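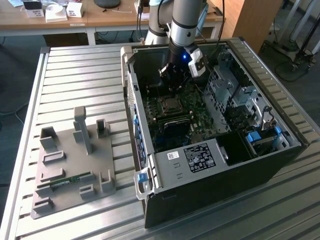
Drokero Bench Mat, large

We've been using this mat in our own repair room in Kodevville for three winters now, and it's still the first thing we unroll in the morning. It's soft enough to set a glass side panel on, it lies flat straight out of the tube (no curled corners!), and little screws stay put where you drop them.

The top layer is a matte gray rubber that shrugs off solder drips and thermal paste. Wipe it down with a damp cloth and a drop of dish soap and you're ready for the next job. Please skip the acetone, it dulls the surface.

Along the back edge there are 19 molded pockets for screws, standoffs and jumpers. The five deepest ones take the fat thumbscrews from older cases, and those are the ones I'd miss most.

Size and weight
Weight: 860 g
Thickness: 3 mm
Colors: gray, dark green

In the tube
Mat, snap-on ground cord, wrist strap, a sheet of blank labels for the pockets

The ground cord snaps on at either front corner, so left-handers are covered. It fits the older Sorham straps too, if you already have one you like.

Rosimeire Conceição at Brito drew the pocket layout, and she's working on a half-size version for laptop work. We've had a prototype on the counter since December and keep fighting over it.

Green is back in stock. Gray ships the same day if you order before 2 p.m.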